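알렉(Alleck), 소형 왜건 '누드스카' 한정 사양 주문 접수 개시

4월 | 글 아미룰 쿠

공유 37 · 댓글 4

알렉이 소형 왜건 누드스카(Nudska)의 한정 사양 '긴드게이트(Gindgate)'의 주문을 받기 시작했다. 생산 대수는 974대이며 차대번호 순으로 배정된다. 추가 생산 계획은 없다.

파워트레인은 기본형과 같다. 변경은 하체에 집중됐다. 전후 스프링 레이트를 높였고, 댐퍼는 분추(Boonchu)가 공급하는 단통식으로 교체했다. 후륜 스태빌라이저도 직경이 커졌다. 최저지상고는 기본형보다 낮아졌으나 수치는 형식 승인 이후 공개된다. 공차중량은 1371kg으로, 단조 휠과 경량 배터리를 적용하고도 기본형과의 차이는 크지 않다. 방음재를 줄이지 않은 데 따른 결과라고 제조사는 설명했다.

섀시 개발을 맡은 에카차이 사이통은 "초기 롤 속도를 억제하되 저속 요철에서의 감쇠력은 기존 수준을 유지하는 것이 목표였다"고 밝혔다. 감쇠력은 조절식이 아니며, 출고 후 사양 변경도 지원하지 않는다.

외장색은 무광 회색 단일이다. 실내는 직물 시트가 기본이고 가죽은 선택할 수 없다. 변속기는 6단 수동만 제공된다. 견인 장치는 휠 하우스 간섭 문제로 장착 불가 항목에 포함됐다. 루프 레일은 기본형 부품과 호환된다.

주문은 지정 판매점에서만 가능하며 계약금은 차대번호 확정 전까지 전액 환불된다. 기본형을 이미 계약한 고객은 생산 착수 전에 한해 사양을 전환할 수 있고, 이 경우 대기 순번은 새로 부여된다. 정기 점검 주기는 기본형과 동일하다. 다만 댐퍼 오일 누유 점검이 첫 회차에 추가된다.

최근 글
- 누드스카 기본형 연식 변경: 계기판 소프트웨어 수정 내역
- 단통식과 복통식 댐퍼의 열 특성 비교
- 겨울용 타이어 보관 시 공기압 기준
- 수동변속기 오일 점도 표기 읽는 법

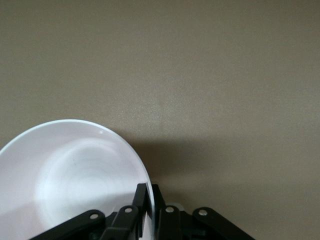 흰색 대형 볼과 베이지 톤의 무광 면.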